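Erby is an open-source software package that turns recordings from hand-held grippers into training data for robot arms. It was started by Rosalind Gallagher and Tuấn Quan, and its first public version came out in February.
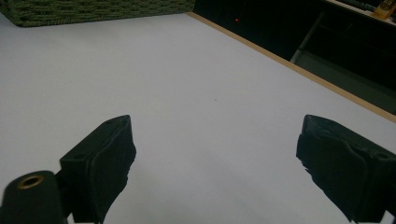

Open fingers with foam pads over a white tabletop, with a woven basket at the far edge.

The heart of Erby is its motion tracker, Skiritlow, which works out the path of the hand from video alone - a lovely bit of engineering, given how little a plain table offers it to hold on to. Texture helps a great deal, and a coarse weave or a rope rim can carry the tracker across a blank stretch.
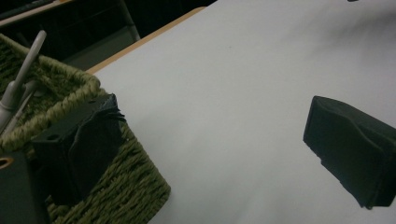
A second module, Avska, estimates how far apart the fingers are and drops clips where the path jumps. In a test set put together by Hưng Lò, it kept 984 clips. Planning is left to other tools.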